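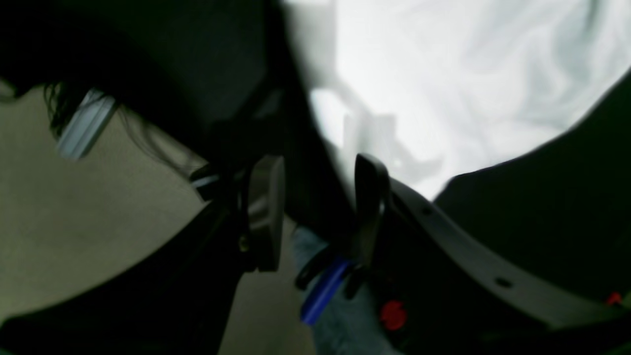

Figure 1. View from the wrist camera, with both gripper fingers in sight.

Stenora garment handling project
Progress report to the Rey fund, period ending June

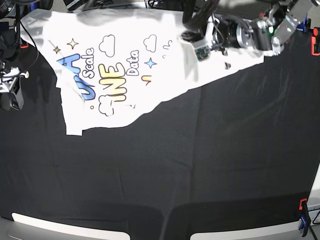 Mireille Gautier
Project lead, Stolleck

Work in this period went into the second task in the plan: getting a two-arm robot to spread and fold a T-shirt that starts in an arbitrary crumpled state. The first task, picking a single garment from a bin, was covered in the last report and has not changed.

Data collection

We recorded 131 demonstrations by teleoperation on the Markow cell. Each one starts with the shirt dropped on the black cloth and ends when the operator judges it folded or gives up. Failed attempts are kept and labeled as failed. The cloth is clamped at the edges of the table so that it does not travel with the garment when an arm pulls.

Both wrist views and the overhead view are stored for every demonstration. The wrist views carry more weight than we planned for in the proposal. When one arm pulls a side of the shirt out into a long wedge, the overhead view gives the outline well but says little about how many layers are in the grip. The wrist view is dark and crowded with the gripper's own parts, and it still improved the grasp decision in our tests.

We used printed shirts as well as plain ones. A print turned sideways or partly folded under gives the policy a cue about orientation, and we wanted to know how much it leans on that cue.

Results

The policy was tested on 78 starts that were not in the training set, all with white shirts. We scored two stages separately. Spreading counts as done when all four corners of the body are visible and the hem is close to straight. Folding counts as done when the sleeves are in and the shirt is folded in half.

Spreading is now usable. Folding is not. Of the 78 trials, 18 ended with a double-layer grasp, where the gripper took the front and back of the shirt together and the second arm could not separate them. This is the largest single cause of failure. Most of the rest were slips near the collar, where the fabric is thicker and the fingers close unevenly.

With the print turned face down, spreading took longer but finished in most of the same cases. We take this as a sign that the policy uses the print without depending on it. The comparison is small and we will repeat it with plain shirts before writing it up.

Problems and delays

We lost nine working days to a cable fault on one wrist. The connector loosened under repeated rotation and the camera dropped out for short stretches. Demonstrations recorded during that time were thrown out and are not included in the count above. The cable has been rerouted and strain relief added. No further dropouts have been logged.

Spending is within the approved budget. The repair was paid from the maintenance line.

Next period

Collect demonstrations aimed at separating layers, with the second arm holding the hem. Retrain with the new data and rerun the same 78 starts. Test softer finger pads for the collar grasp. Begin trials with dark shirts, which we expect to be harder against the black cloth; a lighter cloth is on order.

We ask that the fabric variety milestone be moved to the end of the next period. The other milestones stand as agreed. The data and trial logs are on the shared project drive, and I can go through them with the fund's reviewer on the Thursday call.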